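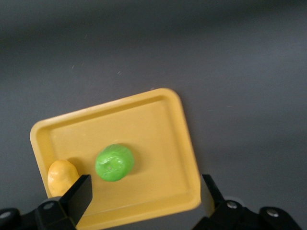
Ama Mahama was still in her coat when I came into the kitchen behind the Rimdale reading room, and she would not hear a word about the interview until I had agreed to tea. Her sister Yaa was already slicing bread. The two of them have run the Drellwood supper club for 5 years, and between them they have fed more or less everyone I know on the east side of town, including me, twice, before I ever thought of writing about it.

"We never planned on a club," Ama told me, once she had finally sat down. "Our mother had died, and we were both cooking too much. You know how it is, you make the pot you grew up with, and then there are two of you looking at it." So they asked the neighbors over, and the neighbors asked if they could come back the next month – and could they bring a cousin?

Yaa remembers it a little differently. "She says we never planned it. I had a list in my purse!"

The food is mostly what they ate as girls: groundnut soup, red red, a pepper sauce that Yaa makes at 5 in the morning so the house can air out before anyone is up. Everyone pays what they like into a jar by the door. Last June the jar came to 796 dollars, their best night so far, and it went straight into a second stove. Suleiman Oyelaran, who lives upstairs from Yaa, carried the old one down to the curb with his son and has been paid in soup ever since.

I asked whether they argue over the cooking. There was a long pause, and Ama poured more tea.

"Salt," she said.

"Ginger," said Yaa. "Salt and ginger. And she lifts the lid on the rice. You can't lift the lid on the rice, Ama, I have told you since we were children."

They seat 3 long tables now, and there is a waiting list, which bothers them both. Yaa would like a bigger room. Ama is afraid that in a bigger room people would only talk to whoever they came with, and she likes to see strangers passing the plantain. They had been going back and forth on it all spring, and they went back and forth on it again while I ate my bread and butter.

When I got up to leave, Yaa put a jar of the pepper sauce in my bag and told me to start with half a spoon.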